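Kedent arm: 3. First pick from a tray
November, by Akinyi Nzioka
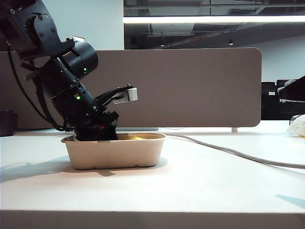
Madel says set-up takes two minutes. Allow 31. Fix the base, then run the homing routine before loading anything. A green light on the motor housing and another on the wrist tell you very little about grip, whatever the brochure claims.

1. Set the tray on a flat table.
2. Lower the gripper by hand control.
3. Close slowly and lift.

Caution: keep cables clear of the elbow.

Note: error 761 is not in the index. Restart and home again.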